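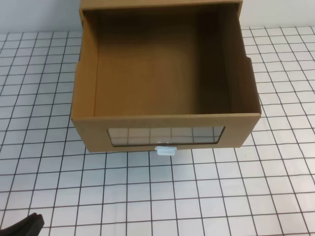

Chapter 4
What a Box Costs

Ask the owner of a small company what she sells and she will talk for an hour. Ask what she ships it in and she will say "boxes," in the tone people use for gravel. This chapter is about the gravel.

Packaging is the part of a product that the customer pays for, opens, and throws away, usually in under a minute. It also has to be bought, stored, folded, filled, taped, and paid for again when the carrier measures it. Beginning bookkeepers tend to drop all of this into a single line called "supplies," next to the printer ink and the coffee. The line grows every month and the coffee gets blamed.

Consider Gastetti, a firm that sells dried pasta by mail. In its first year it ordered 3,000 printed cartons, having been told that the unit price fell sharply at that quantity. The unit price did fall. Gastetti then used 2,000 of them, changed the size of its bags, and was left with a back room full of handsome cartons that fit nothing it made. The saving per carton was real, and so was the rent on the back room.

We will return to Gastetti several times, as it made most of the mistakes worth studying. 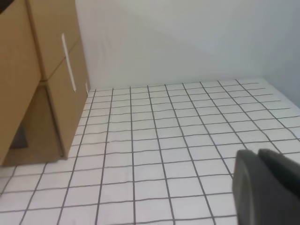 Three kinds of cost need to be kept apart from the start. The first is the purchase price, which everybody remembers. The second is handling, meaning the wages of whoever stands at the bench on a Friday afternoon turning flat sheets into something with sides. If a carton costs 56 cents to buy and takes 90 seconds to fold, the folding may well be the larger number, though it will never arrive as an invoice. The third is the cost of air. Carriers often charge by size as well as by weight, so a roomy carton pays freight on whatever isn't in it.

Grinari, a maker of desk lamps, learned about air the slow way. Its lamps were light, its cartons were generous, and its freight bills looked as though it had been mailing anvils.

4.1 Fixed, Variable, and Somewhere in Between

You met fixed and variable costs in Chapter 2, where they behaved themselves. A carton is plainly variable: one more order, one more carton. The cutting die used to make it is plainly fixed - you pay for it once, whether you ship a great many orders or none at all. Setup charges, minimum orders, and storage sit between the two and cause most of the arguments.

Before reading on, take a sheet of paper and list every cost you can think of between a flat sheet of cardboard and a customer's front door. Keep the list. You will need it in Section 4.3, and it will be longer by then.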